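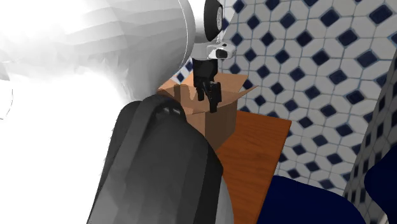

Simulator view: the arm over an open carton, fingers pointing down, nothing in them.

Widad Abu Hammour
25/06/2020

So the packing room at Flomwood is getting an arm, and a few of you have been asking me what that means for the people on the benches. I've worked there long enough to have opinions, so get a cup of something, it's going to be a thread.

First, what we do, for the newer followers. We pack spare parts for kitchen appliances. Hinges, knobs, door seals, little bags of screws. On a busy day we send out up to 1,000 cartons, and every one of them gets opened up, filled, checked and taped by a person standing at a table.

The arm is for the filling part, and only for the boring orders, the ones where the same bag goes in the same size of carton all morning long. Vitach is supplying it and Khalil Daher is setting it up for us. He does most of it in the simulator first, and he's been very patient about letting us crowd around his laptop at lunch.

I didn't expect to enjoy that as much as I do! The wall in there has white and navy tiles and the table is a lovely orangey wood, and our packing room has neither (gray paint, steel benches, a calendar from a tape company). Tarek wants to know if we can have the tiles.

But the box looks right. Flaps folded outward, the way you'd leave them if you were about to drop something in. And that's where we had our first real conversation about the job, the kind I wish we'd had years ago.

Khalil asked how we keep the flaps out of the way. Four of us answered at once and we all said something different. Mireille Haddad creases hers back hard with her forearm. I do the two long ones and leave the short ones to look after themselves. Qusai tapes his down on humid days. None of this is written anywhere.

So now it's being written down, and Mireille is the one doing it. She gets 2 hours a week away from the bench for it, paid, and she's also learning to run the simulator herself. She was the loudest voice against the arm in December, I should say, and she still has her list of worries pinned up by the sink. Some of them have been crossed off. Not all.

The worry at the top is hours, of course it is. What we've been told, in a letter with a signature on it, is that the bench team stays at 15 through the first year and that anyone moved off filling goes to checking or returns at the same pay. I have my copy in a drawer at home. I'd like a second year in writing too and I've said so to anyone who'll stand still.

The second worry is speed. If the arm fills at one pace all day, somebody has to tape at that same pace all day, and people slow down after lunch, and they should be allowed to. Khalil says the line can wait for the person taping. I've asked for the waiting to be something the person controls, with a button they can reach without turning around. He put it in his notes while I watched.

The third one is quieter. Filling is where we talk. You stand across from someone and your hands know what they're doing, so you hear about the daughter's exams and the neighbor's goat and whatever is going on with Qusai's car. Checking is a heads-down job. I brought this up at the meeting feeling a bit silly, and then Tarek Matar said he'd been thinking the same thing, and so did Mireille.

What came out of it is that we rotate. Nobody does checking for a whole shift. We tried it on paper with the existing team and it does work, though the early starters get a slightly strange break at 7, and we're still arguing over that.

My own shoulders, for the record, are in favor of the arm. I've been reaching into boxes for a very long time. The physical therapist at Selside knows me by my first name and asks after my tomatoes.

Nasrallah, the other warehouse on our road, went through this before us, and a friend there told me to ask who fixes the thing at five in the morning when the engineer is asleep. I asked. Khalil is going to train a pair of us on every shift, and I've put my name down.

Replies are open if you've been through this at your own place. I'd especially love to hear from tapers. And Mireille says if your flaps spring back up, try creasing them before you fold the bottom, and please tell her if it works on double-wall.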